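제3장 상자에 관하여

물류 관리를 배우겠다고 이 책을 편 독자라면 처음 두 장에서 이미 창고의 위치와 재고 회전율을 배웠을 것이고, 둘 다 그럭저럭 견딜 만했을 것이다. 이제 상자 이야기를 할 차례다. 강의 첫날 학생들에게 가장 기대되지 않는 장을 고르라고 하면 늘 이 장이 뽑힌다. 필자는 그 결과에 불만이 없다. 상자는 원래 기대를 받고 태어나는 물건이 아니다.

골판지 상자는 이상한 대접을 받는다. 도착하기 전까지는 온 집안이 기다리고, 도착하고 나면 30초 안에 뜯겨 현관 구석으로 밀려난다. 기업에서도 사정은 비슷하다. 내용물의 단가는 소수점 아래까지 따지면서 상자는 ‘기타 소모품’ 항목에 볼펜과 함께 묻어 둔다. 그러다 모서리가 찌그러진 물건이 반품되어 돌아오면 그제야 상자 담당자가 누구냐고 묻는다. 대개는 담당자가 없다.

Hamness라는 중견 주방용품 회사가 그랬다. 이 회사는 상자 규격을 27종이나 두고 있었는데, 포장대에서 실제로 손이 가는 것은 몇 가지뿐이었다. 나머지는 누군가 언젠가 필요하다고 해서 주문했고, 그 누군가는 퇴사했다. 선반 맨 아래 칸에는 길이 600밀리미터짜리 납작한 상자가 몇 해째 누워 있었다. 용도를 물으면 사람마다 답이 달랐다. 우산꽂이용이라는 답도 있었는데, Hamness는 우산꽂이를 판 적이 없다.

규격이 많으면 선택이 정교해질 것 같지만 현장에서는 반대의 일이 벌어진다. 바쁜 시간의 작업자는 손에서 가까운 상자를 집는다. 작은 병 하나가 큰 상자에 들어가고, 남은 공간은 완충지로 메워지고, 완충지가 떨어지면 희망으로 메워진다. 운송 중에 희망은 압축 강도가 거의 없다.

반대편 극단에는 Dirberg가 있다. 부품 유통업을 하는 이 회사는 규격을 단 한 종으로 통일하고 그 사실을 사내 소식지에 크게 실었다. 구매 부서는 기뻐했다. 한 번에 4000장씩 주문하니 단가도 내려갔다. 운송비 청구서는 다음 달에 왔다. 공기를 실어 나르는 데에도 요금은 정가로 붙는다.

3.1 상자 속의 상자

이중 포장은 학생들이 가장 쉽게 넘기고 시험에서 가장 많이 틀리는 주제다. 원리는 간단하다. 안쪽 상자는 물건을 붙잡고, 바깥 상자는 세상을 상대한다. 역할이 다르니 크기도 달라야 하고, 둘 사이에는 쓸모 있는 간격이 남아야 한다. 이 장에서는 사방 20밀리미터를 연습 문제의 기준값으로 삼는다. 실무에서는 내용물의 무게와 깨지기 쉬운 정도에 따라 값을 다시 정한다.

안쪽 상자에 구멍이 있는 경우도 있다. 손잡이 구멍이든 내용물을 보여 주는 창이든, 상자를 설계한 사람에게는 장점이고 쌓는 사람에게는 약점이다. 구멍이 난 면은 그만큼 눌리는 힘에 약해진다. 테이프를 한 겹 더 붙이면 해결된다고 믿는 사람이 많은데, 테이프는 벌어지는 것을 막을 뿐 기둥 노릇은 하지 못한다.

포장대 자체도 잊지 말자. 천을 깐 작업대는 물건 표면을 덜 긁지만, 천이 밀리면 그 위의 모든 것이 함께 밀린다. 집게 하나면 막을 수 있는 일이다. 포장 설비 견적서에 집게가 올라오는 일은 드물다. 너무 싸서 품의를 올리기가 민망한 까닭이다.

날개도 골칫거리다. 열린 상자의 날개는 서 있거나 처져 있거나 둘 중 하나이고, 찢어진 날개는 봉함할 때가 되어서야 눈에 띈다. 교과서적인 순서는 물건을 넣기 전에 네 날개를 모두 한 번씩 접어 보는 것이다. 이 책이 교과서이므로 그렇게 적어 둔다.

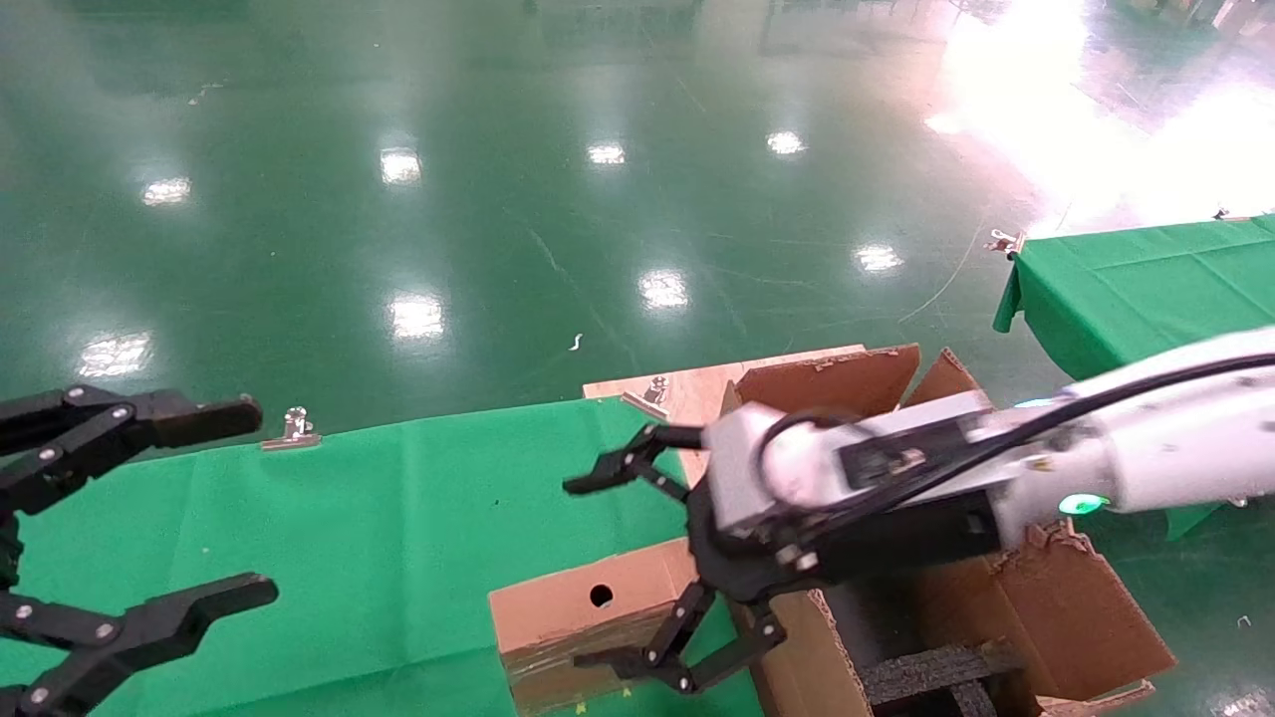 찢어진 날개가 하나라도 있으면 그 상자는 바깥 상자로 쓰지 말라는 것이 Ilse Brouwer의 의견이다. 안쪽 상자로 내려보내거나, 그것도 아깝지 않으면 접어서 버리라고 한다. 테이프로 살려 낸 상자는 포장대에서는 멀쩡해 보여도 맨 아래에 깔리면 제 나이를 드러낸다는 것이다. 필자는 버리라는 대목에서 조금 망설였지만, 초고의 여백에 그녀가 같은 말을 두 번 적어 놓았기에 고치지 않고 싣는다.

재사용 여부를 정하는 절차는 3.4절에서 다룬다. 그 전에 3.2절에서 골의 종류와 방향을, 3.3절에서 적재 높이를 계산하는 법을 익힌다. 계산에 약한 독자는 3.3절을 오전에 읽기를 권한다.

준비 과제

집이나 직장에 남아 있는 골판지 상자 두 개를 골라 하나를 다른 하나에 넣어 본다. 네 방향의 간격을 재고, 바깥 상자의 날개가 끝까지 닫히는지 확인한다. 닫히지 않는다면 억지로 누르지 말고 치수를 적어 둔다. 그 치수는 3.2절 첫 계산에 쓰인다.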